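Buy the fingers before the arm
2021-02-06 – by I. Liepiņa

At Mustitz we had 3000 dollars for one year. Most people wanted to spend all of it on a better arm. I think this is a mistake – the arm is rarely what stops the work.

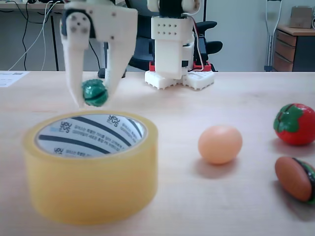
My proposal is 2000 for the arm and the rest for spare fingers, cables and simple objects to practice with. Keep 200 for April, when small things start to break.

Comments

Hemum: We bought 6 spare fingers and used all of them.

Fament: And who pays for the hours?

Contact | Back to top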